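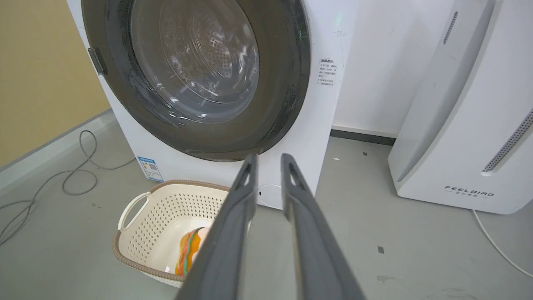 Wool wash season is here again

Well, it's July and my jumpers smell like the back of a cupboard, so you know what that means! I spent Tuesday arvo going through the woollies (mine, the kids', and one enormous cardigan I still haven't returned to Yichen Ye) and working out what could go in the machine and what had to go in the tub.

My rule is pretty simple. If the label says machine wash, it goes on the wool cycle, inside out, with the spin turned down to 1000. Anything handknitted gets a soak in the laundry sink with a capful of wool wash, then a roll in an old towel. I've gone through 3 bottles of the eucalyptus one from the Bedport co-op this winter and I'm not sorry, the whole house smells lovely.

Dry everything flat, please. I pegged out a vest once and it came down as a dress.

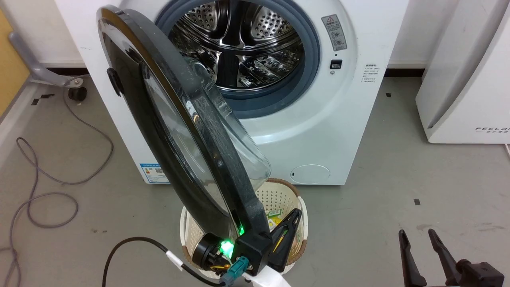

Can I use my normal laundry powder on wool?

Better to leave it for the sheets. Most ordinary powders are too harsh and the enzymes can damage the fibres, so grab a proper wool wash or a gentle liquid marked safe for wool.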